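Student Projects > Laundry folding, club entry

hingepin_jalen
Okay, progress post for our club project. Short version for anyone new: we're teaching an arm to fold clothes for the spring showcase, and we collect demos by hand with a gripper you hold and squeeze yourself. Rules say 20 demos minimum per garment type. We've got T-shirts and towels done and I'm trying to talk everybody into hoodies next. Arlo (Arlo Tillman, our build lead) thinks I'm nuts. Opinions welcome, especially from people who did the Siltesix challenge last year!
- Jalen Boateng

mothwing
We did Siltesix. Skip the hoodies. The hood eats your whole schedule. We burned most of November on it and ended up entering with washcloths.

arlo_t
THANK YOU. I've been saying this at every meeting.

hingepin_jalen
Washcloths though? A washcloth is a square. The judges have seen a square get folded.

mothwing
And they gave us second place for it, so.

kettle_logic
I'm with Jalen on this one. My school did button shirts with a Kowalczyk arm and it was ugly for weeks, but we learned way more than the towel teams did. What matters is whether your demos all follow the same order. Ours didn't, three of us each had our own way to fold a sleeve, and the policy came out kind of an average of everybody (picture a shirt being gently patted). Write the steps on a card and make everyone stick to it.

hingepin_jalen
The card is a great idea, stealing that. We have 245 demos total right now and I bet half the towel ones are in Arlo's weird thirds style.

arlo_t
Thirds is how towels are folded.

trundlebug
What are you using for pads? We tried the Trokix ones and they're too slick for anything thin. Also do some of your sessions on real beds and couches, with stuff lying around. All our data came off one lab table and the thing fell apart the minute we moved it across the hall.

hingepin_jalen
Yeah, we've moved off the table. Most of the trouble is getting hold of one layer when the cloth is bunched up, especially dark stuff where I can't even tell by eye which fold is on top.

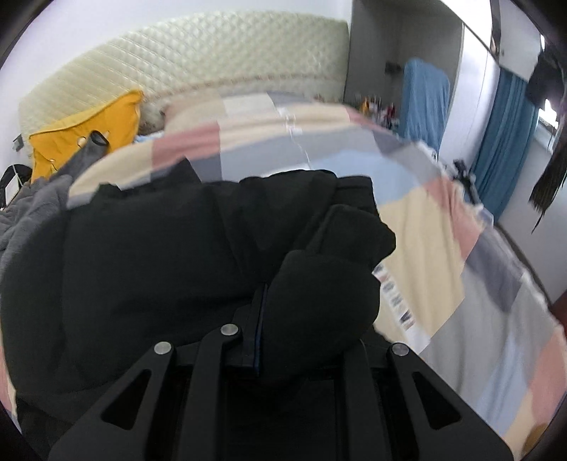 How long should one folding demo be?
Keep each one under 15 seconds if you can, and split the long folds into separate steps so a fumble at the end doesn't cost you the whole take.

mothwing
That's from the Illby club guide, right? I don't love that advice. Once you chop it up, the arm never learns to recover from its own mess. We left our fumbles in and it helped.

kettle_logic
Depends on the fumble. Dropping the cloth and picking it up again, keep it. Stopping to scratch your nose, toss it.

arlo_t
Practical question, how big were your training runs? Our laptop quits on us somewhere past 3000 steps and I'd like to know if that's even worth fixing before we add another garment.

trundlebug
Fix the laptop first, then argue about hoodies. Check if it's overheating, ours was sitting on a blanket.

hingepin_jalen
Will check tonight. Still voting hoodies.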